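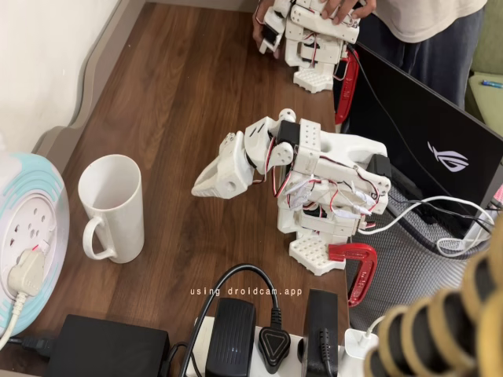
A white mug and a white robot arm on a dark tabletop.

Jumar Budget Tracker review
23rd February

Jumar is a paid web tool from Feltard that follows public spending through a legislature, from the first draft budget to the final vote. I cover foreign aid and defense spending for a small newsletter and have used it since January, mostly on the aid bills.

Search is the best part. Type in a department or a program and you get every line that mentions it, with the old amount beside the new one. When a committee moves money between two accounts, both sides of the move show up on the same page – something I used to work out by hand in a spreadsheet.

Alerts are less good. You can set up to 20, but they arrive in one email overnight, so a change made in a morning session reaches you the next day. I missed an amendment on food aid that way and had to update my story.

Figures can be shown in cash terms, adjusted for inflation or as a share of national income. The last option only goes back four years, too short for anyone writing about long-term aid targets. Skuvcombe, which I used before, goes back further but has no page for amendments.

Exports work fine in a spreadsheet. The charts come out small and the labels overlap if you pick more than three departments.

The plan I have covers two users. Prices for larger teams are not listed, and you have to fill out a form marked Sales to get them. My reply took three days.

Good for reporters who follow bills closely. For breaking news, keep the legislature's own site open.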